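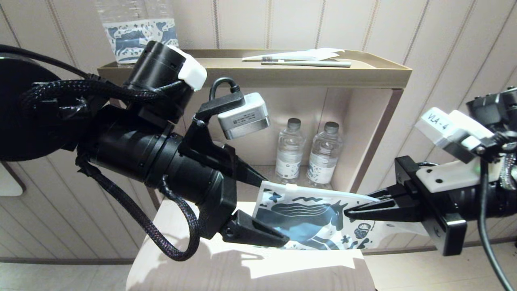
第4章　棚ユニットの設置と調整

この章では、Kolard 棚ユニット(幅800 mm)を部屋に据え付け、棚板の位置を決めて使い始めるまでの手順を扱います。本体の組み立てが終わっていない場合は、先に第3章の作業を済ませてください。壁掛け用の吊りレールを使う設置は第6章にあります。

4.1　作業の前に

設置作業は必ず2人で行ってください。本体は組み上がった状態で運ぶと重心が高く、片側だけを持ち上げるとねじれやすい構造です。

用意するもの

・プラスドライバー(手回しのもの)
・水準器
・巻尺
・鉛筆、マスキングテープ
・下穴用のドリルと、壁の材質に合ったビット
・柔らかい布、または古い毛布
・踏み台

同梱の部品袋には、転倒防止金具、短ねじ、長ねじ、高さ調整用アジャスター、棚受けダボ、ねじ隠しキャップ、連結金具が入っています。不足しているときは作業を始めず、保証書に記載の販売店まで連絡してください。部品袋の番号と製造記号が分かると手配が早くなります。部品袋は、番号ラベルのある面を残して保管しておくことをお勧めします。

注意
電動ドライバーで棚ユニット側のねじを締めないでください。側板のねじ穴は締めすぎると広がり、元に戻りません。壁側の下穴あけに限って電動工具を使用できます。

注意
小さなお子様やペットがいるご家庭では、転倒防止金具の取り付けが終わるまで部屋に入れないようにしてください。

4.2　設置場所を決める

次の場所は避けてください。

・直射日光が長時間当たる場所
・暖房器具、エアコンの吹き出し口のすぐ近く
・床が傾いている場所、または踏むと沈む場所
・湿気がこもりやすい場所、浴室に隣り合う壁
・扉や引き戸の動く範囲
・火災報知器、分電盤、点検口をふさぐ場所

カーペットの上にも設置できますが、毛足の長いものは沈み込みが均一になりません。設置してから数日後に、4.4の水平調整をもう一度行ってください。畳の上では、脚の下に当て板を敷きます。当て板は付属しません。本体の奥行きより少し大きい板を一枚で通し、脚ごとに小さな板を置くことは避けてください。

ユニットの前には700 mm 近くの空きを取ってください。引き出しやかごを入れて使う予定がある場合、これより狭いと中身を取り出すときに体をひねることになります。通路に面して置くときは、人がすれ違う幅も別に見込んでおきます。

壁の仕上げについて
板張りや溝のある壁、羽目板、腰壁の前に置く場合は、溝の位置を先に確かめてください。転倒防止金具の座面が溝をまたぐと、ねじを締めても金具が浮きます。金具の位置は左右に動かせますので、溝を避けられる位置で印を付けます。どうしても避けられないときは、溝の深さに合わせた薄い当て木を金具の下にはさみます。

壁の下部に幅木がある場合、ユニットの背面と壁の間に幅木の厚み分の隙間ができます。側板の下端にある切り欠きは一般的な幅木に合わせてありますが、厚い幅木には対応しません。合わないときは側板を削らず、別売りの延長スペーサーで金具側の長さを調整してください。側板を加工した製品は保証の対象から外れます。

賃貸住宅での設置
壁に穴をあける前に、管理会社または貸主の許可を得てください。許可が得られない場合は、突っ張り式の補助支柱を使う方法があります。取り付け方は補助支柱に付属の説明書に従ってください。補助支柱を使う場合でも、棚の上段に重い物を置くことはできません。

4.3　本体を据える

1. 設置する床を掃き、砂や細かいごみを取り除きます。

2. 巻尺で設置幅を測り、側板の外側が来る位置にマスキングテープを貼ります。テープは床と壁の両方に貼っておくと、持ち上げた状態でも位置が分かります。

3. 床に布を広げ、ユニットを背面が下になるように静かに寝かせます。

4. 底面の穴にアジャスターをねじ込みます。いったん奥まで締め、そこから全部を同じだけ戻してください。

5. ユニットの左右に一人ずつ立ち、側板の下部と中ほどを持って起こします。棚板や背板を持たないでください。

6. テープの位置まで運び、床に降ろします。位置がずれたときは引きずらず、もう一度持ち上げて直します。

7. 背面と壁の隙間が左右で同じになっているかを見ます。

注記
起こすときにきしむ音がする場合は、組み立てのねじが緩んでいます。いったん寝かせ、第3章の増し締めの手順に戻ってください。

4.4　水平を合わせる

1. いちばん下の棚板の中央に、水準器を横向きに置きます。

2. 気泡が寄っている側が高くなっています。反対側のアジャスターを少しずつ伸ばし、気泡を中央に合わせます。

3. 水準器を前後方向に置き直し、同じように調整します。

4. 最上段の棚板でも確認します。下段で合っていて上段で合わないときは、本体がひし形にゆがんでいます。背板のねじをいったん緩め、側板を手で押してゆがみを直してから、対角の順に締め直してください。

5. ユニットの上の角を軽く押し、がたつきがないことを確かめます。浮いている脚があれば、その脚だけをわずかに伸ばします。

アジャスターは伸ばしすぎると外れます。軸に刻んだ線が見えたら、それ以上は伸ばさないでください。線が見えるまで伸ばしても水平にならない床では、この製品を使用できません。
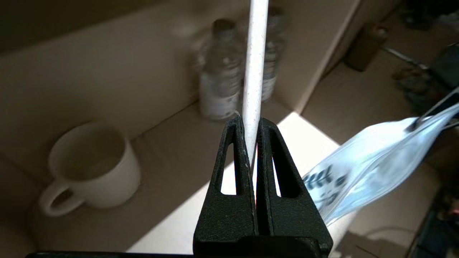
4.5　転倒防止金具を取り付ける

転倒防止金具の取り付けは省略できません。背の低いユニットや、固定せずに使っていた家具からの置き換えであっても、必ず取り付けてください。

警告
壁の内部には電気配線や水道管が通っていることがあります。コンセントやスイッチの真上と真下、水栓の近くには穴をあけないでください。配線の位置が分からないときは、施工業者に確認を依頼してください。

1. 下地の位置を調べます。下地探し用の針または電子式の探知器を使い、柱や間柱の中心に印を付けます。

2. 金具の短い側を、最上段の棚板の上面に当てます。長い側が壁に沿うようにし、穴の位置を鉛筆で壁に写します。

3. ユニットを少し手前に出します。このときも持ち上げて動かしてください。

4. 壁に下穴をあけます。木の下地には長ねじより細いビットを使います。石こうボードだけの壁には付属のねじが効きませんので、ボード用のアンカーを別にご用意ください。コンクリートの壁も同様です。

5. 金具の長い側を長ねじで壁に仮留めします。

6. ユニットを元の位置に戻し、金具の短い側を短ねじで棚板に留めます。

7. 水平をもう一度確かめてから、壁側のねじ、棚板側のねじの順に本締めします。

8. ユニットの上部を手前に軽く引きます。金具が動いたり、壁側のねじが抜けてきたりする場合は、下地をとらえていません。印を付け直し、別の位置でやり直してください。使わなくなった穴は市販の補修材で埋めます。

注記
短ねじと長ねじを取り違えると、ねじの先が棚板を突き抜けます。作業前に部品袋から出し、並べて長さを見比べてください。

4.6　棚板の高さを変える

最上段、最下段、中央の固定棚は動かせません。それ以外の棚板は、側板の内側に並んだ穴の位置で高さを選べます。

1. 棚板の上の物をすべて下ろします。

2. 棚板の手前を少し持ち上げ、斜めにして抜き取ります。強く引くと側板の表面に傷が付きます。

3. ダボを抜き、希望の高さの穴に差し込みます。ダボの平らな面が上を向くようにし、つばが側板に当たるまで押し込んでください。

4. 左右と前後のダボが同じ高さにあることを確かめます。下から穴を数えるより、巻尺で測るほうが間違いが少なくなります。

5. 棚板を斜めに差し入れ、後ろ側、手前側の順にダボに載せます。

6. 棚板の中央を手で押し、浮きがないことを確かめます。

棚板の左右の端と側板の間には、それぞれ2 mm の隙間が残るのが正常です。季節によって木部がわずかに伸び縮みするための余裕ですので、詰め物などでふさがないでください。

ダボが固くて抜けないときは、布を当ててからペンチではさみ、回しながら引きます。つばが欠けたダボは再使用しないでください。交換用のダボは部品として購入できます。

4.7　物を載せる

・重い物は下段に、軽い物は上段に置きます。
・棚板の中央だけに重さを集中させず、左右に振り分けます。
・最上段の上に植木鉢や水槽を置かないでください。
・棚板に腰掛けたり、足を掛けたりしないでください。
・棚板の前縁から大きくはみ出す物を置かないでください。

耐荷重は棚板の裏側に貼ったラベルに表示しています。表示の値は、荷重が棚板全体に均等にかかった場合のものです。本を詰めると見た目より重くなりますので、ラベルの値と照らし合わせてから並べてください。

袋に入れた物を載せる場合は、袋の口や持ち手が棚の外に垂れないようにしてください。通りがかりに引っ掛けると、中身ごと落ちることがあります。印刷のある袋を長く置いたままにすると、インクが棚板に移ることがあります。紙を一枚敷くか、ときどき置き場所を変えてください。

ゴム足の付いた機器や、塩化ビニル製のマットも色移りの原因になります。

4.8　ユニットを横に連結する

同じ高さのユニットに限り、横に並べて連結できます。奥行きの違うユニット、他社の棚、Sepp シリーズの扉付きユニットとは連結できません。

1. 先に置くユニットを4.5まで済ませます。

2. 次のユニットを横に据え、水平を合わせます。このとき、先に据えたユニットの高さは変えないでください。

3. 前面と天面の段差を指でなぞって確かめます。段差があるときは、後から据えた側のアジャスターで合わせます。

4. 側板の連結用の穴に付属の連結金具を差し込み、手回しのドライバーで締めます。上側、下側の順に締め、片方だけを強く締めないようにします。

5. 後から据えたユニットにも転倒防止金具を取り付けます。連結してあっても、金具はユニットごとに必要です。

部屋の角をはさんでL字に並べる場合は連結金具を使いません。それぞれを壁に固定し、角の部分は側板どうしが触れない程度に離して置いてください。

4.9　設置後の点検

使い始めてから1か月ほどの間は、木部がなじむことでねじが緩みやすくなります。一度すべてのねじを確かめ、緩んでいれば手で締め直してください。その後は、毎年4月など時期を決めて点検することをお勧めします。大きな地震の後は、時期にかかわらず点検してください。

点検する箇所

・転倒防止金具のねじ(壁側、棚板側)
・アジャスターの緩みと脚の浮き
・ダボの割れ、抜けかけ
・棚板のたわみ
・背板の外れ
・連結金具の緩み

棚板がたわんでいる場合は荷を下ろし、裏返して使わずに交換してください。裏返すと一時的に平らに見えますが、強度は戻りません。

4.10　お手入れ

普段は乾いた柔らかい布で拭きます。汚れが落ちないときは、薄めた中性洗剤を布に含ませて固く絞り、拭いた後に水拭きと乾拭きをしてください。シンナー、ベンジン、アルコール、研磨剤入りの洗剤、メラミンスポンジは使用できません。

水がこぼれたときはすぐに拭き取ります。棚板の小口に水が入ると膨らみ、ダボの位置に収まらなくなることがあります。

4.11　困ったとき

棚板が入らない
左右のダボの高さが違っていないかを見ます。合っている場合は側板が内側に寄っていますので、背板のねじを少し緩めてから入れ、入った後に締め直します。

ユニットが前に傾いて見える
水準器を前後方向に置いて確かめます。幅木の上に側板の後ろ側が乗り上げていることがあります。

ねじが空回りする
壁側の場合は下地を外しています。4.5の手順1に戻ってください。本体側の場合はねじ穴が広がっています。太いねじに替えず、販売店に相談してください。

開封後ににおいが気になる
換気をしながら棚板を外し、風通しのよい日陰に立てかけておきます。通常は次第に弱まります。

4.12　移動と取り外し

模様替えや引っ越しで動かすときは、次の順に作業します。組み立てと同じく2人で行ってください。

1. 載せた物をすべて下ろし、可動棚を抜きます。

2. 連結している場合は、連結金具を下側、上側の順に外します。

3. 踏み台に上がった人が転倒防止金具を外し、もう一人が前からユニットを支えます。

4. アジャスターをいっぱいまで締め込みます。

5. 側板を持って運びます。階段を通る場合は、第3章の逆の順に分解してください。

外したねじと金具は小袋にまとめ、棚板の裏などにテープで留めておくと紛失を防げます。壁側で使った長ねじは再使用せず、新しい設置場所では新しいものをお使いください。

本章の改訂:2024年10月7日
次章:第5章　引き出しとかごの取り付け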